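Breaker trips in small kitchens: what the logs say
Speaker notes, King-fai Lau
Revised 2/26/18

Opening

Give the title and go straight to the building. Corcombe has 242 apartments on one service. The original wiring is still in most of the walls. The panels were replaced later, so the breakers are newer than the branch wiring. Say this early, as somebody always asks in the middle of the loads section.

The owner's complaint was "the new breakers are bad." Clostavent had the maintenance contract and was replacing breakers on request. The same apartments kept calling. We were asked to find out whether the breakers were faulty, undersized or doing their job.

Logging ran for 18 weeks. In that time the maintenance desk recorded 577 trips. These are calls and resets written down by staff. Residents who reset their own breaker and said nothing are missing from the figure. It is a floor, and I will not try to correct it.

How the trips were sorted

Three groups: overload, short circuit or ground fault, and arc-fault detection. The third applies only to apartments with the newer combination breakers. Explain that a standard breaker has two mechanisms in one case. A bimetal strip handles sustained overcurrent and takes time to act. A magnetic element handles very high current and acts with almost no delay. The delay on the thermal side is what makes most kitchen trips hard to reproduce on a service visit.

Point at the time-current curve on the handout. Horizontal axis is multiples of rated current, vertical axis is time, both logarithmic. The band has width. Two breakers of the same type can sit at opposite edges of the band and both be within specification. Pause here. People who have never read one of these need a moment to find the axes.

Kitchen loads

Heating appliances dominate. Anything with a resistive element draws close to its nameplate current from the moment it is switched on until the thermostat or timer opens. There is little to model. Watts divided by volts gives the current. A 1,500-watt kettle at 120 volts is 12.5 amps. On a 15-amp circuit it leaves 2.5 amps for everything else. On a 20-amp circuit it leaves 7.5, and most other heating appliances need more than that.

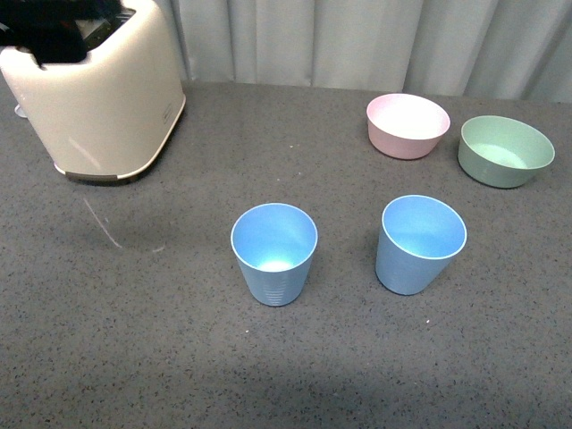
Typical countertop load: two-slice toaster.

A toaster draws less than a kettle in most cases, and for a shorter time. Alone on a circuit it is no trouble. Together with a kettle it puts a 15-amp breaker well into overload. The breaker still may not trip. Breakfast loads overlap for a minute or two and the bimetal cools between them. Then one morning the coffee maker has been on for half an hour, the strip is already warm, and the same pair of appliances opens the circuit. The resident reports that it "worked yesterday," and the report is correct.

Microwave ovens need a separate remark. The wattage printed large on the front is cooking output. Input is higher and is on the rear label. Use the rear label. I have seen load sheets filled in from the front panel by people who should know better, myself included in the first week of this job.

Refrigerators: low running current, brief high inrush at compressor start. Inrush alone did not trip a healthy breaker at Corcombe in any case we logged. It does show up as the last event before a trip on a circuit that was already loaded, and for that reason the refrigerator gets blamed.

Instrumentation

We placed Skundum loggers in 39 apartments. Clamp sensors on the branch conductors inside the panel, one per kitchen circuit. Current was sampled as true RMS and written to internal memory. Nothing was installed at the outlets, so residents had nothing to unplug or move.

Limits of the method. A clamp at the panel sees total branch current. It cannot say which appliance is on. We asked residents for a list of what they own and matched steps in the current trace against nameplate values by hand. Where two appliances had similar ratings we recorded the step as "either" and left it there.

Clock drift was worse than expected. The loggers were set against one laptop at installation and disagreed with one another by the end. For overload analysis this does not matter. For comparing a trip against the desk's paper record it does, and several trips in January could not be matched to a trace at all. They are in the total and out of the analysis.

Data reduction was done with the Liao package. If someone asks: default settings, except that the minimum step size was raised to suppress refrigerator cycling. Raising it too far hides the low setting on slow cookers. We did not care about slow cookers.

Results, overload group

Overload was by far the largest group. In the logged apartments the pattern was consistent. Two heating appliances, one circuit, a third load already running. Current sat above rating long enough to fall inside the trip band on the curve. The breakers did what the curve says they should do.

We pulled a sample of breakers that Clostavent had replaced and bench tested them at a fixed multiple of rating. All opened within the band. This slide usually gets the objection that bench conditions are cooler than a crowded panel. The objection is fair. Ambient temperature shifts the thermal element, and a hot panel trips earlier. We measured inside several closed panels and the shift was in the direction expected. It was too small to account for the repeat calls.

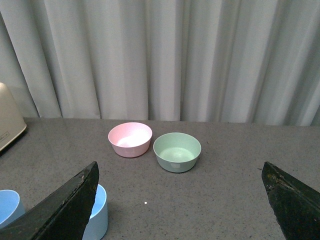
Next item is outlet layout, where I think the real cause sits. In the original plan each kitchen has two small-appliance circuits. On paper that is sufficient. In the apartments, both counter outlets next to the sink are on the first circuit. The second circuit serves the outlet behind the refrigerator and one more at the far end, low on the wall, where no one puts an appliance. The useful counter space therefore has a single circuit behind it.

Walk through the one-line diagram. Circuit A, left. Circuit B, right. Ask the room to mark where they would plug in a kettle. In past sessions nearly everyone marks A.

Results, other groups

Ground-fault trips were few and mostly traced to failed appliances. Arc-fault trips were concentrated in a small number of units. Several had loose terminations at backstabbed receptacles. Re-terminating on the screws stopped the calls in those units during the rest of the logging period. I would not claim more than that.

Remaining arc-fault trips are unexplained. Do not speculate if asked. The breakers in question give no readout of the waveform that set them off.

Recommendations given to the owner

Stop replacing breakers on a first overload call. Test or inspect first, and record which circuit opened.

Do not fit a larger breaker on existing wire. This was proposed in writing by a resident and once verbally by a contractor. A 20-amp breaker on 14-gauge copper branch wiring leaves the conductor without proper protection. State this flatly and move on.

At turnover, re-feed one counter outlet from circuit B. The run is short in most layouts. Where the wall is tiled, wait for the next kitchen refit.

Label the outlets A and B. Cheap, and it can be done in all units without opening a wall. Residents who were shown the labels asked sensible questions about them.

Timing and housekeeping

If running late, drop the clock drift paragraph and the microwave remark. Keep the curve. The handout has the curve on one side and the one-line diagram on the other, and it has to be printed at full size or the lower decade is unreadable.

Questions usually come on aluminum branch wiring. Corcombe has none. Refer those to me afterward, as the termination problem is different and the answer takes longer than the slot allows.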